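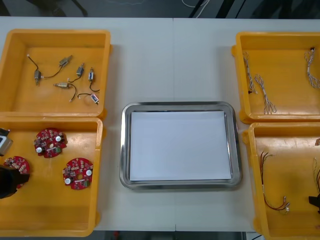

Yellow bins and a steel tray, set out on a white worktable.

Stellero made one album, pressed 300 copies, and sold 231 of them in Tunville, where people will buy a record to be polite.

Masanobu Nomura played bass on it. In October a label called Frota wrote to him about a reissue. They described the album as a lost classic, and he went up to the attic to find out whether that could be true.

Side one was worse than he remembered. Asier, who sang, came in early on every chorus and then waited for the band with audible patience. The last track ran 8 minutes because the drummer had missed the signal to stop.

He phoned Asier, whom he hadn't spoken to since the van was sold.

"They love the long one," Masanobu said. "They say it's hypnotic."

"It was meant to be hypnotic."

"It was meant to be three minutes."

There was a pause – an old one, well kept.

"Do they want a photo?" Asier asked. "I still have the jacket."

"Does it fit?"

"It's a jacket, Masanobu. I can hold it."

Frota's contract came dated 3/20/18 and promised another 300 copies. Masanobu signed on the kitchen counter, then took his bass out of its case and tried the first song. He came in late. He went back and played it again, a little late, the way it was on the record.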